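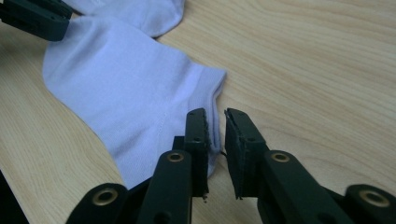 ## Loading and Starting the Cabinet

This section applies to all Solholm drying cabinets with the front control panel. Complete the installation section first. The cabinet must be level, connected to its own outlet, and clear of the wall on the vent side. The heater draws 2000 watts at full output. Do not use an extension cord.

### Before the first load

1. Remove the shipping block from behind the lower rack.
2. Wipe the inner walls and the door seal with a damp cloth.
3. Slide the drip tray in until it clicks.
4. Run the cabinet empty on **High** with the vent fully open. A faint smell from the heater is normal during this run.
5. Let the cabinet cool with the door open.

**Note:** If the display shows a tray symbol, the drip tray is not seated. The heater stays off until the tray is pushed in.

### Sorting

Spin items in the washer before loading. The cabinet is not designed to take dripping laundry, and the drip tray holds only a small amount of water.

- Hang shirts, jackets, and pants from the upper rail.
- Lay knitwear flat on the mesh shelf.
- Clip socks, gloves, and other small items to the door rack. Pull each sock out to its full length first and unroll the cuff.
- Keep heavy and light fabrics in separate loads where possible. The moisture sensor reads the air for the whole cabinet, and thin items may be overdried while thick ones are still damp.
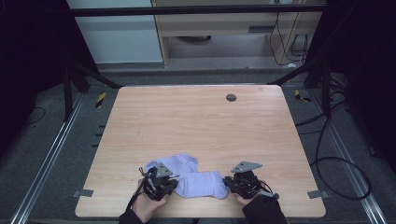
### Running a program

1. Open the door and extend the rail until it locks.
2. Load from the back to the front. Leave space between hangers so that air can pass.
3. Check that no fabric touches the heater grille at the bottom.
4. Close the door. The latch must be felt to engage.
5. Turn the dial to the program:
 - **Low** for wool, silk, and elastic fabrics
 - **Medium** for mixed loads and synthetics
 - **High** for cotton and linen
 - **Air** for items that must not be heated
6. Set the vent slider. Use the open position for full loads and the half position for small ones.
7. Press **Start**. The fan runs before the heater comes on.

To add an item during a program, press **Pause** and wait for the fan to stop. The program resumes from the same point when the door is closed and **Start** is pressed again. If the door stays open for more than five minutes, the program is canceled and must be selected again.

> **Caution:** Do not dry items that have been cleaned with solvent or that carry traces of oil, wax, or fuel. Do not dry foam rubber.

> **Caution:** The rail and clips are hot at the end of a **High** program. Allow the cooling phase to finish before unloading.

### Humidity limit

The sensor stops the heater if humidity in the cabinet stays above 80 percent through the whole first phase. The display shows a drop symbol and the fan continues to run. Open the door, empty the drip tray, and remove part of the load. Spin the removed items again before drying them.

If the symbol returns with a small load, check the vent hose for kinks and standing water.

### Lint filter

Clean the filter after every 100 hours of operation, or sooner if the filter light comes on.

1. Switch the cabinet off at the main switch.
2. Pull the filter straight out by its tab.
3. Brush off the lint. Rinse under lukewarm water if the mesh is clogged.
4. Let the filter dry completely and refit it with the tab facing out.
5. Hold **Reset** until the filter light goes out.

Replacement filters and door rack clips are listed in the parts section.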